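Troltura Community Help
Facilities and Housekeeping > Equipment and Automation

Can a robotic arm take over table clearing and wiping in a shared dining room?

Posted by Trolemstead Residence Office
Viewed 916 times

Our office is responsible for the housekeeping of a residential building with 51 rooms and one shared dining room. The dining room is used three times a day. After each meal the tables must be cleared of cups, cutlery and small items left behind, and then wiped down. The work is done by our own housekeeping staff, who also have the corridors, the laundry and the entry hall to attend to in the same hours.

The office has been asked to report by March on whether any part of this work could be assigned to a machine. We have already reviewed floor-cleaning equipment and do not need advice on that subject. Our inquiry concerns arms with a two-finger gripper, either fixed to a wall or carried on a moving base.

We have received a proposal from a supplier, Ashour, for an arm of this type. The proposal includes a simulated trial in which the arm is placed near a flat surface and instructed to pick up small items. The written part of the proposal states that the arm completed the clearing task in 1,000 simulated attempts with "a high rate of success." No rate is given. One view from the simulation was included with the papers and is reproduced below with the supplier's permission.
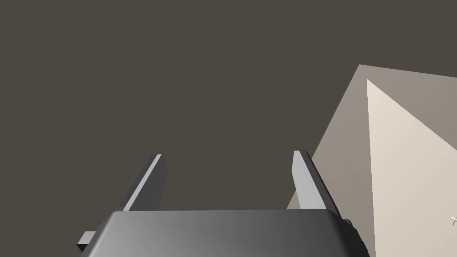

Simulated view along the gripper, fingers open. The surface is at right.

We would be grateful for replies on the following points. First, whether a result obtained in simulation may be relied upon when deciding on a purchase. Second, whether members have seen an arm of this kind clear tables in a working building, with residents present. Third, whether wiping should be considered a separate task, as the proposal treats clearing and wiping under one heading and gives a single price.

The tables in our dining room are of two heights. The cups are of one pattern, but residents frequently bring their own. Napkins, tea bags and folded newspapers are also left on the tables.

Members who have carried out a similar review are invited to state what they asked of the supplier and what they would ask if they were to do it again.

Posted by Zovevby Housekeeping Services
Marked as helpful by the poster

Our department conducted a review of this kind last year for two staff canteens and a training kitchen. We did not proceed to purchase. The following remarks are offered on the basis of that review and should not be read as a judgment on Ashour, with whom we have had no dealings.

On the first point, a simulated trial is a proper step in preparing a machine for a task. It allows the supplier to test many positions of the arm without wear on the equipment or risk to staff. It does not, in our opinion, provide sufficient grounds for a purchase. The view you have included shows why a buyer should ask further questions. The background is plain, the surfaces are plain, and the only item to be seen on the light panel is very small and lies well to one side of the fingers, which hold nothing. One view cannot tell you how the attempt ended, and you should request the complete record of a number of attempts, including those that failed.

We would also ask the supplier to define an attempt. In the material we were given, an attempt began with the arm already in place over a single item and ended when that item had been lifted. Carrying the item to a tray, setting it down without tipping it, and returning for the next one were not included. A member of staff would regard all of these as part of clearing a table. When we asked for figures covering the whole of the task, the supplier needed several weeks to produce them, and they were considerably lower.

On the second point, we attended two demonstrations with real equipment. In the first, the arm cleared 15 plastic cups from a table in a showroom. All were empty, all were upright, and all were of the same size. The work was done correctly, but slowly. In the second demonstration we were permitted to bring our own items. The arm managed mugs and dry bowls without difficulty. It did not manage a teaspoon lying flat on the table, and it pushed a wet napkin from one side to the other before the operator stopped it. A saucer was lifted and then dropped.

Thin and soft items are the ones we would advise you to test. Two stiff fingers need an edge they can close on. A spoon lying flat offers very little edge, and a napkin changes shape when it is touched. Some suppliers offer different fingertips or a suction cup for these items, and the cost of such parts should be stated in the proposal. Please also establish who changes them, and how long the change takes, as this was not made clear to us until late in the review.

On the third point, clearing and wiping should be priced and tested separately. Wiping requires the machine to press on the surface with a steady force, to cover the whole of it, and to recognize that a mark has been removed. Our supplier's arm could hold a pad and move it in straight lines. It did so over dried sauce with the same number of passes as over a clean table, and the sauce remained. Your two table heights should be entered in the test plan from the beginning. They were of no importance to our staff and of great importance to the machine.

With respect to residents being present, our safety officer required that the arm stop whenever a person came within reach of it. In a canteen that closes between sittings this can be arranged. In a dining room where residents remain at the table to talk, the arm may spend much of its time stopped. We suggest that you record for one week how long each table is in fact free of people after a meal, and compare this with the time the supplier says the arm requires.

Before signing any agreement, we would ask for the following in writing:

The number of complete tables cleared in the real room, with your own cups, spoons and napkins, and the number that needed help from a person.

The procedure when an item is dropped or broken, and the name of the party that pays for it.

The hours during which a technician can be reached by telephone.

The cleaning method for the gripper itself. Food will reach the fingers, and the housing has to be wiped as well. Our supplier's first answer was a dry cloth, which our kitchen rules did not allow.

Our canteens are still cleared by staff. We did adopt one change arising from the review, namely a tray station by the door, and the time spent on clearing has fallen by about a third. We intend to look at the equipment again when our present service contract ends.

Posted by Canteen Office, Upper Floor

It is the experience of this office that such machines are not ready. We saw one at a trade show and it took a very long time to pick up a cup. The attendant had to restart it. We would recommend that the funds be used for an additional member of staff at mealtimes.

We have no information about simulations.

Posted by Workshop Services Desk

This desk is responsible for a parts-packing area and not for a dining room, but some of our experience may be of use. We have operated a two-finger arm for two years. It takes metal brackets from a bin and places them in a carton. It performs this work well, and we would not wish to return to the former arrangement.

Members should note the conditions under which it does so. The brackets are identical. The bin is bolted to the bench, and the lighting does not change. No person enters the area while the arm is moving. When a new carton was introduced that was slightly taller than the former one, the arm struck the rim and work was suspended for most of a morning.

Our supplier also began in simulation. We found the simulated trial useful for one purpose, which was to determine where the arm should be mounted. It showed that the position we had chosen would leave one corner of the bench out of reach, and we moved the mounting plate before anything had been drilled. The poster may wish to ask Ashour for a simulated layout of the actual dining room, with both table heights entered. If the arm cannot reach the far side of a table in the simulation, there is no need to proceed to a demonstration.

We do not agree entirely with the previous reply. Machines can do certain chores at present, provided that the chore has been made very regular. Whether a dining room can be made regular enough is a matter for the poster's office. We tried our own arm on sweeping the bench at the end of the shift, with a brush clamped between the fingers, and gave it up within the month. The sweeping is done by hand.

Please note also that the software license for our arm is renewed each January and is not included in the purchase price. It was listed on the last page of the proposal.

Reply from Trolemstead Residence Office

The office thanks all who responded. We have written to Ashour to request the complete record of attempts, separate prices for clearing and for wiping, and a simulated layout with both table heights. We have also asked whether a demonstration may be held in our own dining room between the midday and evening meals, using our cups and a quantity of used napkins.

Housekeeping staff will begin recording the time for which each table is free after meals. The tray station mentioned by Zovevby Housekeeping Services has been raised with the kitchen, and we would be glad to know the height of the shelves that were used, if that information is available.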